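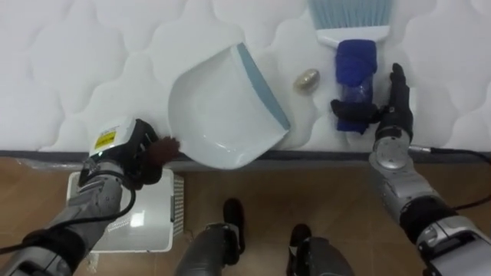 When the Hand Does Not Let Go: Recovering from a Grip Fault in a Sweeping Task

Written by Keabetswe Mnguni, Plomham lab. Last change: 30 December 2023

This page is for operators who run the bed sweeping task with the two-armed robot, one hand on the dustpan and one hand on the broom. It explains what to do when a hand stays closed after you send the open command. We had this fault four times in August, and one time it ended with a pinched finger, so please read everything before your first session.

How the fault looks

You send "open" and the status window shows the hand as open, but the fingers stay around the handle. The window shows the last command and not the real position of the fingers. I did not know this in my first weeks, and I think many new operators do not know it also. Look at the fingers, then at the window.

The fault came more often with the broom than with the dustpan. The broom handle is wrapped in cloth, and when the cloth makes a fold, a finger joint can press into it and stay there. The motor then pulls against the fold until it reaches the current limit. In our log this is entry 1689, "finger stall". If you see another entry, stop and call the person on duty.

Before you touch anything

1. Say "stopping" in a loud voice, so the second operator hears you.

2. Press the pause button on the operator station. Do not press the emergency stop yet if the robot stands stable. On our robot the emergency stop takes the power from the legs too, and the body can fall forward over the bed. If a person is already in danger, press it immediately and accept the fall.

3. Check that the safety line from the ceiling is hooked and has no slack.

4. Wait 10 seconds. The arms can still move a little while the controller settles.

Freeing the hand

5. The second operator keeps a thumb on the emergency stop during all the next steps. He or she does nothing else, also no typing.

6. Set the finger current of the stuck hand to zero in the service menu. Choose the correct side! Left and right are the robot's own left and right. If you stand in front of the robot, they are opposite to yours.

7. Hold the tool by its free end and support the weight. For the broom, this is the bristle end. For the dustpan, take the side of the scoop.

8. Push the thumb of the robot outward with a flat plastic wedge. Never use your own finger for this. Petronella Kekana did it in August with the current still on, and the thumb closed again on her finger. She had a bruise and nothing was broken, but the hand is strong enough for worse.

9. When the thumb is free, turn the tool slowly and pull it out along the handle direction. If you pull sideways, you load the small finger joints, and the repair of one joint costs us a week.

10. Move away from the bed, with both persons outside the tape, before anybody gives the current back.

Checking before the next run

Open and close the empty hand five times at low speed and watch every finger. Compare the two hands, because a bent finger is easier to see this way. Then feel the cloth on the broom handle. It must be tight and flat – if you can push it with your thumb, wrap it again.

Look also at the cables near the wrists. During recovery the arm is often in a strange position, and a cable can catch on a metal edge. Move each wrist slowly through its full range and see that the cable follows.

Put the small objects back on the mattress only when these checks are finished. In one session the object was placed early, the operator reached over for it, and the arm started its homing movement. The hand passed 23 centimeters from his face.

What to write in the log

Write the side, the tool, the log entry and the task step. Write also if the cloth was folded, even if you are not sure. Save the finger current curve before you restart the station, as the restart deletes it.

If the same hand stalls twice in one session, the session is finished. Put the red card on the station and leave the hand for the mechanical group.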